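Subject: Re: [somham-boosters] Spring sports sign-up and the bus question

Hi all,

Replying to the whole list so I don't have to type this out four times (my thumbs are done for the week).

On Thursday at 7:42 PM the boosters desk wrote:

> A reminder that spring sign-up for track, softball and
> tennis closes at the end of February. So far we have 587
> forms in, and the physical is still missing on a bunch of
> them. Also, can anyone tell us if the late bus is running
> for the Malý Field practices? Parents keep asking and we
> don't have a good answer.

OK, the late bus first. Yes, it's running! I called the Jadach garage this morning and they have us down for a 5:50 pickup at the Malý Field gate, the one by the tennis courts and not the one by the concession stand. Last spring half the softball team stood at the wrong gate in the rain and my daughter still brings it up. The bus goes back to the middle school first, then the high school, then down Route 9 as far as the library. If your kid lives past the library you'll need a ride from there, same as before. 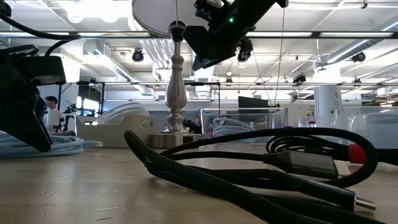 Now the physicals. The form has to be signed by a doctor and it's good for a year, so if your kid played soccer or ran cross country in the fall you're most likely covered already. Check with the athletic office before you pay for another one. I paid for a second one two years ago and I'm still a little sore about it.

If you do need one, the walk-in clinic next to the Zullenura shoe store does them after school with no appointment. Bring the blank form with you, they don't keep ours (they had a stack from some other district last time I was in).

Somebody also asked me in the parking lot where the uniform money stands. We had 694 dollars left over from the chili supper, and the goal for new track warm-ups is 3000, so we have a ways to go. The mattress sale should help a lot. I know, a mattress sale, but the band did one and cleared more than we ever have with cookie dough.

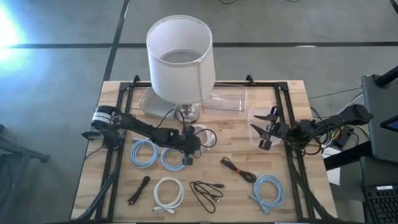
We still need 3 people for the gate at the first home meet. You sit, you take tickets, you get a free hot dog. Write me off list if you can do it, and tell me if you want early or late.

One more thing, the lost and found bin in the gym lobby gets emptied at spring break. There's a really nice gray hoodie in there, size medium, plus one cleat.

See you at the gate,
Softball mom, and now apparently the bus person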